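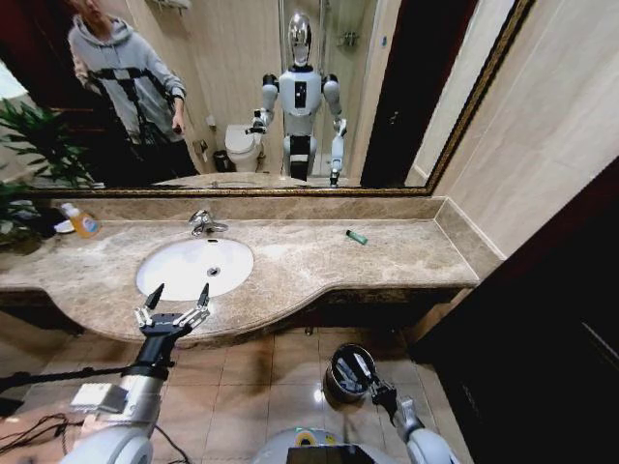 ## November, evening: vanity and mirror

Started on the bathroom counter at the Latbridge flat. The top is polished marble, tan and brown with some gray in it, and the front edge swells out under the basin. The basin is undermounted, so there is no rim to trap dirt, but the joint between basin and stone has to be done by hand.

Order of work, unchanged from last month:

1. Clear the counter. Dry cloth first, for grit.
2. Wash with the Jamby stone soap, 17 ml to the liter. No vinegar and no descaler anywhere near the marble.
3. Rinse twice with plain water, then dry along the backsplash joint.
4. Basin and drain last, with the ordinary cleaner and a separate sponge.

The soap bottle weighed 452 g before I started and I forgot to weigh it after. I will do it next time. At the present rate one bottle should last through February.

The right end, where the counter narrows toward the tiled wall, took longer than the rest put together. A folded cloth does not reach into the corner. A cotton swab does, but it sheds. I finished with an old toothbrush and accepted the result.

### Mirror

Glass is simple: 300 ml of distilled water, a few drops of soap, two cloths. Spray the cloth and leave the glass alone, or liquid runs down and sits behind the bottom molding. The molding is the slow part. It is gold with a rough, speckled texture, and it holds dust in every pit. A damp cloth pushes the dust further in. I used a dry soft brush, left to right, then a barely damp one on the bottom ledge only.

Vlachou quoted 1,713 to take the mirror down, regild the molding and hang it again. I wrote the figure inside the cupboard door, where I can see it whenever I consider using something stronger than a brush.

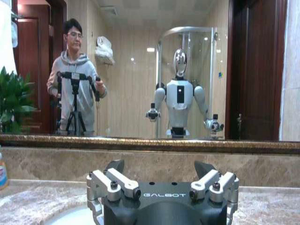

Stisotska wrote back at seven to say that the brush was right but the direction was wrong: work from the top down on the sides, finish on the bottom ledge, and hold a vacuum nozzle nearby so the dust does not settle on clean glass. Also no water on the ledge at all, because nearly all the flaking that comes into the shop starts there.

Noted. Changed the list: ledge dry only, vacuum on low, glass after molding. I had been doing the glass first, which explains the gray line I kept finding along the bottom.

Remaining: shower glass, hinges, the grout behind the toilet. Need more distilled water and a softer brush, 20 mm or less.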